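家庭文献整理工作纪要（续）：编目、分类与日常保管

本文承接前一篇关于接收与清点的记录，说明本人在过去一段时间内对家中旧存文献所做的编目和保管工作。前文已就来源作过交代，此处仅作简要重述：该批材料原存于Nernosmont旧宅二楼的储物间，包括书信、账簿、明信片、剪报、照片、地契副本及若干难以归类的散页，经逐件登记，共计733件。登记工作于十一月结束，其后转入编目阶段。

有读者来函询问，普通家庭是否有必要按照较为正式的方式整理旧纸。本人的意见是，正式程度可以视材料多寡和家人的兴趣而定，但有几项基本工作宜在动手之初确定，中途更改所费的工夫远大于起初多想几日。以下所述均为本人实际采用的做法，其中有些后来证明并不妥当，亦一并记录。

一、关于原有次序

档案工作者通常主张尊重材料的原有次序，即接收时材料如何排列，整理后仍应能够看出当初的排列。本人对此原则十分认同，执行时却遇到困难。旧宅的储物间曾经历过两次搬动，第一次是修缮屋顶，第二次是更换地板，搬动时将若干抽屉内的物件合并装入纸箱，合并的依据已无从查考。有一只纸箱内，上层为六月至八月的煤炭收据，下层为一整套未使用的婚礼请柬，中间夹着一本缺少封面的法语语法书。这种次序显然出自搬运者的临时处置，与文件的形成过程没有关系。

最终采取的办法是分别对待。凡能看出由原主人亲手捆扎、装袋或用别针固定的，一律保持原样，仅在外部加注编号；凡属散放的，则先拍照记录其在箱内的位置，再按内容重新归拢。捆扎用的麻线大多已经发脆，拆开后无法复原，因此拆线之前先画一张简图，标明绳结所在的一面和各件的朝向。简图画得十分粗糙，但日后查阅时颇为有用。

其中有一束信件给本人留下的印象较深。信件用一条窄窄的蓝色布条系住，共分两叠，一叠为来信，另一叠为复信的草稿。草稿涂改甚多，有的整页划去，只留下称呼和日期。若按写信人或年代打散，来信与草稿之间的对应便不易看出。现将两叠信件视为一个整体，放在同一卷宗内，布条另装小袋，置于卷首。

二、关于编号

编号方式先后改过两次。最初拟用年代加流水号，试行不到一周即告放弃，原因在于大量散页没有日期，推断的年代又常常随后续材料的出现而需要更正，一经更正，编号便须随之变动。第二次采用类别字母加流水号，较前一种稳定，但仍有若干物件同时属于两类，例如写在账簿空白页上的家信。

现行方式最为简单，即自第一件起顺序编排，号码本身不承载任何含义，所有说明均写入目录。本人曾就此事请教Birger Hedlund先生，其从事地方文献编目多年，回信甚短，大意是号码只要求唯一和不变，其余一概交由目录承担。此项意见使本人少走了许多弯路，谨在此致谢。

书写编号时使用较软的铅笔，写于背面右下角，字迹宜轻。照片背面如为涂塑相纸，铅笔不易着色，则将编号写在封套上，先写后装，避免在照片上方施力。曾有一段时间使用小号标签贴纸，后来发现边缘渗出胶质，已全部揭除，留下的痕迹虽不明显，仍属遗憾。

三、关于目录

目录采用表格形式，所设栏目如下：编号、名称、形成者、时间、载体、尺寸、状况、存放位置、备注。初设时栏目远多于此，包括纸张颜色、墨水颜色、折叠次数等，填至第60件时已感难以为继，遂予删减。折叠情况如有特别之处，写入备注即可。

名称一栏最费斟酌。原件有标题者照录，无标题者由整理人拟定，并加方括号以示区别。拟定名称时应力求平实，例如“［Dindard杂货店购物清单］”，不宜写作“曾祖母的一个清晨”之类。家中年轻一辈曾建议将名称写得生动一些，以便日后翻阅时有兴味，本人理解其用意，建议其另写一册读物，与目录分开。目前该读物已写成数页，文笔颇佳。

时间一栏允许留空，也允许填写推断值，但推断值须注明依据，例如“据邮戳”“据信中所述葬礼”“据背面笔迹”。依据一旦写明，日后若有人推翻结论，便知应从何处着手。有一张明信片，邮戳年份的末位数字模糊，本人起初认作3，后来从收信地址判断应为8，因该处住宅在较早年份尚属另一户人家。原推断未予删除，仅在其后补注更正及理由。

软件方面，目前使用名为Cidico的表格工具，界面简朴，可导出纯文本，足敷所需。每月导出一次，打印一份存于卷宗之首。打印一事曾被家人视为多余，但纸本目录查阅便利，遇有来客问起某件旧物，取出翻看数页即可，无须开机。

四、关于外文材料

该批文献涉及多种语言，其中一部分出自家族早年在外经商时的往来信函。法语及西班牙语信件由本人初读，难以辨认者寄请友人协助。Sebastián Montecinos先生阅读了其中与航运有关的部分，并指出若干缩写为当时商号惯用的结算术语，本人原先误作人名，已在目录中改正。另有一小叠土耳其文信件，由İlker Değirmenci先生代为阅读，内容以问候及节令往来为主，末尾常附有对橄榄收成的评论。

翻译不求全译，仅作内容提要，附于目录备注栏之后。人名地名一律保留原文拼写，不作音译，以免日后检索时因译法不同而遗漏。原文拼写前后不一的，各写法均予照录，并以最常见者为主条。此类工作看似琐细，实际占去的时间超过登记与拍照两项之和。

五、关于分类与颜色

分类的层级不宜过多。现将全部文献分为书信、账务、证件与契据、影像、印刷品、杂项六大类，每类之下视数量再分，至多两层。杂项一类在初期膨胀甚快，曾一度占到全部物件的近三分之一，后经复查，多数可归入印刷品或账务，仅保留少量确实无处安放者，如一张手绘的鸽舍平面图，以及几枚压平的瓶盖。

为便于取用，各类卷宗在脊部以色条区分。颜色的选择以相互间差异显著为要，深绿与砖红并用即属可行，淡黄与米白并用则在灯光下难以分辨。色条只起提示作用，不可替代文字标注，一则颜色会随时间褪淡，二则家中有人不易分辨红绿，须依文字查找。有鉴于此，每一色条之上均写明类别全称，字号从大。
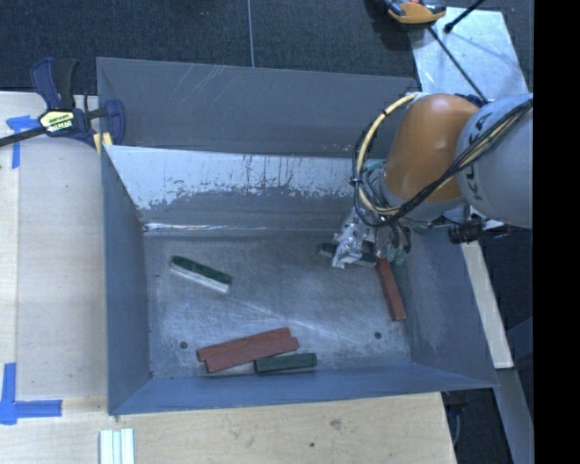
分类：生活记录 ／ 旧物与文献
标签：编目　分类　家庭保管

六、关于容器与存放环境

容器的选择以无酸纸盒为主。本人先后购置过两种，一种盒体较硬，适合存放账簿一类有重量的物件；另一种为折叠式，价格低廉，用于存放剪报和散页。信件平放，每盒不宜装满，亦不宜过空，过空则纸张在盒内滑动，边角易损，可用揉皱的无酸薄纸填充空隙。照片单独装套，直立存放，中间以卡纸隔开。

家中原有若干金属饼干盒，外观甚美，长辈多年来习惯以之盛放信件。金属盒遮光良好，但内壁涂层一旦剥落，潮气积聚便易生锈，锈迹沾到纸上极难去除。已将盒内信件移出，盒子本身作为旧物另行登记，仍摆放在书架上层，供家人观看。移出时逐件检查，其中两封的边缘已有褐色锈点，现以薄纸衬隔，与其他信件分开放置。

存放地点原定于阁楼，考虑到夏季温度过高，改为一楼北侧的小间。该房间无水管经过，窗户朝北，常年拉帘。室内置有温湿度计，每日早晨八点读数一次，记于墙上的方格纸。相对湿度以稳定为要，偶有起伏不必过虑，若连续数日偏高，则打开除湿机，并暂停翻阅。架子最下一层不放任何文献，以防地面渗水，仅存放空盒与衬纸。

虫害方面，迄今仅发现过一次衣鱼，位于一本旧相册的书脊处。处理方法是将相册装入密封袋，冷冻数日后取出，在袋内缓慢回温，待袋外凝结的水汽完全消失方可开启。此法仅适用于纸质及布面材料，玻璃底片和带有漆面的物件不可如此处理。相册回架之前又隔离观察了一个月，未见异常。

七、关于修补

修补一项，本人持审慎态度。撕裂的信纸如不影响阅读，一般不作粘接，平放于衬纸之上，外加透明封套即可。市售透明胶带绝不可用，此点已反复提醒家人，仍有一位长辈出于好意，将一张地契副本的折痕处以胶带加固。胶带所在之处日后势必泛黄，而自行揭除又可能带起纤维，现已交由专业人员评估。

评估工作委托Huỳnh装订修复工作室办理。工作室规模不大，收件时即出具书面状况说明，逐页列明破损位置、拟用方法及预计工时，这种做法值得称道。账簿中有一册书脊完全脱开，经商议，不作重新装订，仅制作一只合身的函套，使其在架上能够直立，翻阅时平放于泡棉书托。费用较重新装订低得多，原有的缝线痕迹也得以保留，可供日后研究。

灰尘清理使用软毛刷，自装订处向外轻扫，扫下的灰尘不可吹，以防飞回纸面。清理时不戴棉手套，洗净并擦干双手即可，棉手套容易勾住破损的纸边，触感亦较迟钝。处理照片则应佩戴丁腈手套，以避免指纹留在影像层上。工作台铺设白色衬纸，每日更换，如衬纸上出现碎屑，先辨认其来源，再决定是否收存。

八、关于数字化

扫描工作目前完成近半。书信与账簿以较高精度扫描，剪报则仅保留可供阅读的精度。文件命名沿用编号，正反面分别以字母a与b标示，空白背面同样扫描。初时曾省去空白背面，后来发现有些“空白”之处留有压痕，系在其上叠放另一张纸书写所致，侧光之下可辨认出数行文字，其后即改为一律扫描。

所得文件保存三份，一份在家中电脑，一份在外接硬盘，另一份存于城中亲戚家。每隔一段时间抽取100个文件进行核对，确认能够正常打开。迄今发现损坏文件9个，均出自同一次复制，已由其他副本替换。核对虽然枯燥，但可以与听广播同时进行，本人通常安排在晚饭之后。

对于是否将扫描件公开，家中意见尚未一致。部分信件涉及已故亲属的病情和财务，也有若干封提及仍然在世者的童年往事。目前的处理方式是，影像及印刷品两类可供亲属自由浏览，书信类须事先告知本人，证件与契据类不对外提供。Dean Stockdale先生曾来信索取与其祖父有关的一张合影，经核对背面题字与其所述相符，已寄送复制件一份，原件仍留于本处。

九、关于口述补充

许多物件单凭自身无法说明来历，须依赖长辈回忆。为此，本人在整理期间与数位亲属作了谈话记录。谈话前先将相关物件的复制件寄去，请其随意翻看，见面时再行询问。若当面出示全部物件，长辈往往急于逐一作答，反而来不及回想。

Ulises Leiva先生幼时曾随父母寄居旧宅，现年事已高，记忆仍清晰，能够说出储物间原先三只抽屉各自的用途。据其所述，左侧抽屉专放待付的账单，付讫后移至右侧，中间一只平日上锁，钥匙挂在厨房门后。这一说法与账簿上的批注可以相互印证，也解释了部分收据为何同时带有两种不同的折痕。谈话另涉及旧宅的晚餐时刻、邻居的马车，以及一棵被雷击中的梨树，内容均已记录，虽与文献没有直接关系，亦按其原话保存。

口述内容与文献记载不一致时，两者并存，不作裁断。例如店铺迁址的时间，亲属所述早于租约所载，前者或许是指筹备之时，后者为签约之时，目前材料不足以判明。在目录中分别注明出处，留待以后。

十、尚待处理事项

其一，影像类中仍有一批人物合影未能辨认，拟将面部局部放大后寄送各支亲属，请其协助指认。指认意见宜以书面形式返回，并注明系本人亲见，抑或听他人转述。

其二，剪报大多未标明报纸名称，需根据背面的广告和版式推断。此项工作进展缓慢，常因背面内容有趣而耽搁，上月有一整个下午耗费在一则连载小说的残篇上，终究未能查明结局。

其三，账簿中涉及Dindard杂货店的部分，往来记录较为连贯，似可单独整理成篇，说明当时日用物品的价格与赊欠习惯。初步抄录已经开始，度量单位的换算尚存疑问，凡熟悉旧时布匹与灯油计量者，敬请来信指教。

其四，卷宗脊部所用的色条尚有两类未贴，须待新购的卡纸到货。贴妥之后，将绘制一张架位示意图，置于小间门内侧。

来信请注明所询物件的编号，如不知编号，请写明所属类别及大致内容。因白天另有公务，回复一般在晚间九点以后，敬希谅解。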